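Quitting the big weekly shop (sort of)

So back in September I decided I was done with the giant Saturday grocery run. You know the one – two carts, a list as long as my arm, and half the lettuce in the trash by Thursday. I'd been doing it that way ever since I moved to Tornport, mostly because that's how my mom did it, and she was feeding six people. I am feeding me and, on a good week, my friend Frida Hjaltadóttir, who comes over for soup.

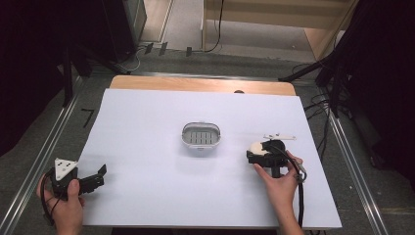 The new plan is that I walk to the Riis market every other day and only buy what I'm going to eat before the next trip. It sounds fussy and it kind of is! But I've stopped finding sad cucumbers at the back of the fridge. The trick for me was going small with everything: small bag, small list, and on the counter a small oval basket like the white plastic one on the board up there, with slots in the bottom so washed grapes can drip. If it doesn't fit in the basket, I don't buy it. (Watermelon is the exception. Watermelon is always the exception.)

The money part surprised me. I figured I'd spend more, buying in tiny amounts, but I came out 200 ahead over the fall, and that includes the fancy butter. I did blow some of it on a pastry habit, I'll admit. There's a bakery next to the market and the smell gets me every time.

Anas Hakim, who lives downstairs, thinks I'm nuts. He drives out to the warehouse store in Zestthorpe and comes home with enough rice for a ship. We argue about this on the stairs pretty much every Tuesday, when we both take the trash out.
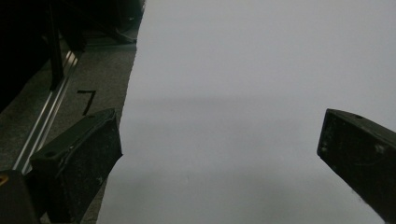
And he does have a point about rice. Dry stuff keeps, so I've gone back to buying that in bulk with him, and we split the bags. Same with lentils, oats and dish soap. Fresh things I still get on foot, and I like the walk more than I expected to, even in the rain. Next up I want to try the fish stall, if I can ever get there before it sells out.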